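Opinion | Shop Talk

I went to the Skunar open day in Levorbridge expecting a show. What I got was two arms, one holding a red button and the other reaching into a little drawer cabinet, and I loved it! 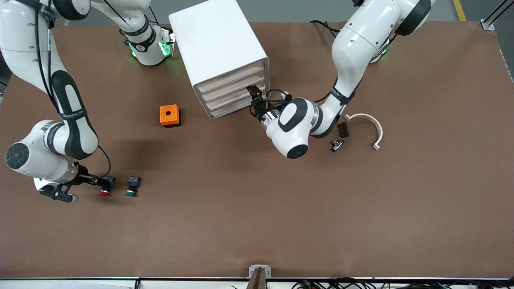 Small parts are the real test

Dancing robots bore me. Give me a push button and the orange box it could fit into (four tiny screws, one round hole) and I'll stand there 29 minutes, coffee forgotten. More demos should be this plain.

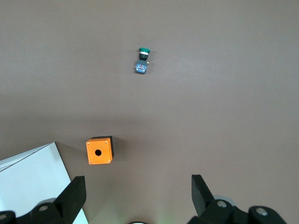

Comments

Wilson Espinoza: Sorry, I still want the dancing.

Wilmer Arango: Is there another one in February?

Contact | Back to top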